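From: list member, Malledow
To: shared-workrooms list
Date: February 8, 2025
Subject: Re: Extension leads, powerboards and the load schedule for small workrooms

Replying to the message from the Vovness group, quoted in part. I have trimmed the sections on insurance and bookings, which deserve their own thread.

> We moved into the old drapery in December and are trying to write one page of rules for
> portable power before the room opens to members. The building has a single power circuit
> along the north wall and another shared with the kitchenette. Lighting is separate.
>
> Our draft says "no powerboard to be connected to another powerboard" and "no heaters on
> powerboards". Two members think this is excessive because each board has its own overload
> switch. One of them also wants to know why the draft bans coiled leads.
>
> Questions:
>
> - Is there a sensible way to work out what can run at once without metering everything?
> - Does the position of a board matter (floor, bench, wall)?
> - What do other rooms do about boards that members bring from home?
> - How often should leads be looked at, and by whom?

Taking these in order, with the background on daisy-chaining first.

**Chained boards**

An overload switch on a board protects that board. It has no knowledge of what is upstream. If board B is plugged into board A, every amp drawn through B also passes through a single outlet on A, through A's internal bus strips and through A's flex. The switch on A should trip at its rating, and in most cases it will, but a thermal cutout is slow near its threshold and can carry a modest overload for a long time. During that period the weakest contact in the path gets warm. The weakest contact is usually the outlet that B's plug is sitting in, particularly if the spring tension has gone off with use.

There is a second effect that gets less attention. Each extra plug and flex adds impedance to the fault loop. On a long run from the switchboard, followed by a long lead, followed by two boards, the current that flows in a short circuit is lower, and the breaker takes longer to clear it. The draft rule is sound on both grounds and I would keep it as written.

The same reasoning covers heaters. A fan heater is a continuous load near the limit of the board, for hours, on the coldest days, with other things plugged in beside it. Wall outlet only.

**Coiled leads**

A lead is rated on the assumption that it can lose heat to the air around it. On a reel or in a tight coil the inner turns cannot. Cord reels generally carry two ratings, one fully unwound and one wound, and the wound figure is much the lower. If your members will not remember two figures, the rule "unwind it fully before use" is adequate. A loose figure-eight of slack under a bench, feeding a lamp, is not going to hurt anything, but a rule with exceptions for lamps needs a longer page than you want to write.

**Working out what can run at once**

You do not need a meter on everything. You need the nameplate wattage of anything over 500 W and a blanket allowance for the rest. We use this method at Malledow:

1. List every appliance with a nameplate of 500 W or more. In our room that is the kettle, two irons, the heat press, the vacuum and the glue pot.
2. Assign each one a fixed wall outlet and mark the circuit on it.
3. For each circuit, decide which of them may run together. Write down the permitted combinations, not the arithmetic.
4. Reserve 900 W per circuit for everything small: lamps, chargers, laptops, radios, soldering stations.
5. If a combination only fits by eating into the reserve, it does not fit.

Step 3 is where most pages go wrong. Members will not add up watts at the outlet. They will read "iron OR kettle" on a label.

As an illustration, our bench circuit label reads:

| Outlet | Permitted | Not with |
|---|---|---|
| B1 | Iron | Heat press |
| B2 | Heat press | Iron, vacuum |
| B3 | Powerboard, small loads only | (none) |
| B4 | Vacuum | Heat press |

Your kitchenette circuit is the one I would look at first. A kettle, a microwave and a toaster oven will take all of it between them, and somebody will be running the vacuum from the hall outlet on the same breaker. If the hall outlet can be moved to the north wall circuit at reasonable cost, have your electrician quote it. Until then, label the hall outlet.

Nameplate figures overstate the average draw of anything with a thermostat and understate the starting current of anything with a motor. For the purposes of the label this can be ignored. If the breaker trips at switch-on with a combination you have listed as permitted, the motor load is the likely culprit and the combination should come off the list. Do not fit a larger breaker. The breaker protects the cable in the wall, and the cable has not changed.

**Position**

It matters, mostly for mechanical reasons.

*Floor.* Boards on the floor collect lint, pins, offcuts and spilled drinks, and they get kicked. In a textile room the lint is the serious item. It packs into unused sockets and behind plugs. If a board must be on the floor, put it against the wall and clear of the traffic line.

*Bench top.* Convenient and easy to inspect. The drawbacks are liquids and the strain on the flex where it goes over the bench edge. Bring the flex up at the back, clip it below the bench top, and leave enough slack that lifting the board does not pull on the entry. The dust problem is smaller since people wipe benches.

*Fixed to the wall or an upright.* The best arrangement where the board is made for it. Use the keyholes moulded in the back. Do not drill the case, and do not use cable ties around the body over the switch. Mount it so the flex leaves downward if there is any chance of water running along it.

Whatever the position, the layout of the sockets decides how usable the board is. Plug packs cover neighbouring outlets, and once that happens people go looking for a second board to plug into the first. Choose a board with wider spacing, or put the plug packs on short single leads. A board with mixed socket patterns also needs a check that the patterns suit the plugs your members own. Travel adaptors are a poor substitute. Most are loose in the outlet, many omit the earth, and the weight of the plug levers them partway out. Our page prohibits them for anything with an earthed plug.

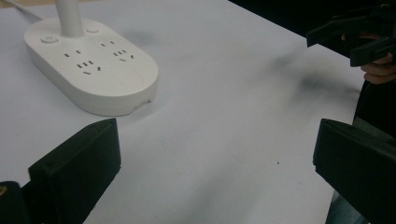 *Bench-top board, two-pin and three-pin sockets in two pairs.*

On the two-pin question generally: an appliance supplied with a two-pin plug is normally double insulated and should carry the square-within-a-square mark. If it has a two-pin plug and a bare metal case and no mark, keep it out of the room until it has been looked at by someone qualified.

**Boards from home**

We do not accept them. This was argued over for a whole meeting and the outcome was that the room supplies enough boards, all one model, and members bring appliances only. We bought the Praline and have no complaint, but the point is uniformity. With one model there is one rating to remember, one set of mounting holes, and a damaged unit is obvious beside a good one.

The Cabrera room took the other course and tags members' own boards. It works for them because they have a licensed tester in the building. Without one I would expect the tagging to lapse by the second winter.

**Inspection**

Two levels, and they should not be confused.

- *Visual check.* Any member can do this. Look for cracked cases, discoloured sockets, exposed inner insulation at the plug or board entry, bent pins, flex that has been crushed, and tape. Tape on a lead is a fail regardless of what is under it. We do this every 3 months with the room switched off at the board.
- *Test and tag.* Done by a competent person with the proper instrument. The interval depends on the class of workplace and on your province or state, so ask your inspector or insurer and do not take a figure from this list. That includes mine.

At our last visual check we went through 38 leads and boards. The failures were all at the plug end, all from being pulled out by the flex. We cut the plugs off failed leads before they go in the bin so that they do not come back.

Press the test button on each residual-current device at the same time as the visual check. It should drop out immediately. If it has to be pressed twice, call the electrician. Note the result beside the lead register. We keep ours as a paper sheet inside the switchboard door.

**Wording**

Your two disputed rules, with the additions I would make:

> Powerboards plug into wall outlets only.
> Heaters, kettles, irons and presses plug into wall outlets only, at the outlet marked for them.
> Unwind leads fully before use.
> No travel adaptors on earthed plugs.
> Switch off at the wall before unplugging. Hold the plug, not the flex.
> Anything cracked, hot to touch or taped goes in the red bin. Do not put it back.

That fits on a single sheet at a type size which can be read from the bench. Put the permitted combinations at the outlets themselves.

One question back to Vovness: is the north wall circuit on its own residual-current device, or does one device cover both circuits? If it is shared, a leaky appliance in the kitchenette will take out the benches as well, and you may want that separated before the room opens. The labels can wait for the answer, as the outlet numbering would change if the electrician splits it.

I can send the register sheet as a plain text file if anyone wants it. The spreadsheet version has a broken column and I have not fixed it.

--
Malledow workroom
Replies to the list, please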